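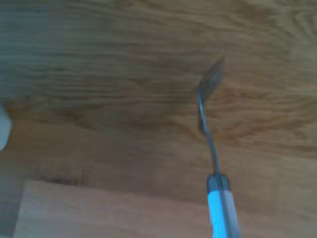
Words by Peninah Langat
Filed under: Pots and small spaces
Reading time: 4 minutes

If you sowed your lettuces thickly, as I always do, there comes a morning when you look into the tray and see a solid green mat where there ought to be separate little plants. They need moving on, and they need it fairly soon, but it is a gentle sort of job and I've come to look forward to it. I do mine at the kitchen table with the radio on and a pot of tea to hand, and I'd urge you to do the same if your family will put up with it.

The right moment is when each seedling has its first pair of true leaves. The two that come up first are plain, rounded things and don't count. Wait for the next pair, which will look like proper lettuce, only tiny. If you are a few days late, don't fret. I once left a tray of Little Gem for most of April while we had the roof done, and they came good in the end, though they sulked for a fortnight.

Water the tray an hour or so before you begin. Compost that is damp all the way through holds on to the roots and comes away in a soft lump, whereas dry compost falls off and takes the fine root hairs with it. While you're waiting, fill your new pots. I use ordinary peat-free multipurpose, rubbed through my fingers to get rid of the twiggy bits, and pots 70 mm across. Old yoghurt pots do just as well with a few holes in the bottom. Tap each one on the table to settle the compost, but don't press it down hard.

Now make a hole in the middle of each pot with a pencil, deep enough to take the whole root without folding it up. Slide a small hand tool, or the handle end of a teaspoon, down the side of the seed tray and lift from underneath. Bring up a clump, lay it down on its side and tease it apart. Hold each seedling by a leaf and never by the stem – a lettuce can grow another leaf, but a bruised stem is the end of it.

Lower the root into the hole and let the seedling sit at the same depth as before, or a whisker deeper if it has gone leggy. Keep the growing point in the middle well clear of the compost. Nudge a little compost in around it with a fingertip, then move on to the next. You'll be slow for the first few and then you'll find a rhythm. Muthoni Mutiso, who has the plot next to mine, gets through 120 in an evening, but she has been at it a great deal longer than I have and doesn't stop for biscuits.

When the pots are full, stand them in a shallow tray of water until the tops look dark, then let them drain. Watering from above at this stage tends to flatten everything, and it is very disheartening after all that care. Put them somewhere bright but out of direct sun for two or three days. They may flop at first. Mine nearly always do, and they are generally upright again by breakfast the next day.

After that they can go into a cold frame or a sheltered corner, with a bit of fleece over them on chilly nights. Plant them out once the roots begin to show at the bottom of the pot, and put something round them against slugs that same evening – I've lost a whole row by leaving it until morning.

Any spare seedlings can be snipped and eaten in a sandwich, roots off and rinsed well. They're very good with egg.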